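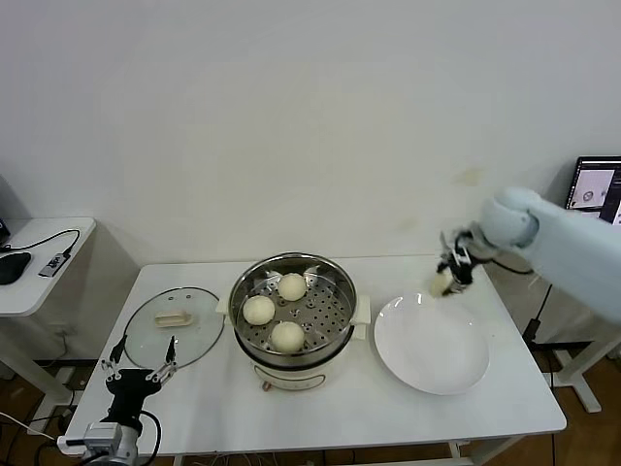
Steamer on the white table, three buns on the tray.

October, bench notes, 4.20 pm

Starter trials for the Rokotard loaf. Really pleased with today! Fed the Nillow culture at lunch and it had doubled by 3, domed on top with big lazy bubbles down the side of the jar. The Tuhumury one is slower but smells wonderful, like green apples.

Main mix: 500 g strong white, 80 per cent hydration, salt held back for the first half hour. Much easier to fold that way (try it, whoever has the next slot). Four sets of folds and the dough was holding its shape nicely in the tub.

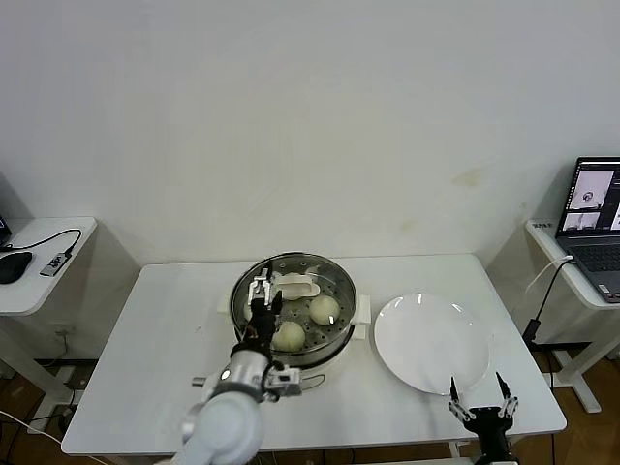 Steamer again, with buns on the perforated tray.

Scaled the rest into 138 g pieces for rolls. Two came out tight because I was heavy-handed with the flour. The Cetico rye is next: same timings, but swap a fifth of the white for rye and drop the water a touch, then see how the crumb compares.

Flour order: 3000 g left in the big bin, enough for the rye batch and one more white. Lovely blisters on the overnight loaf, by the way, there's half of it in the bread crock. Need a new lame blade.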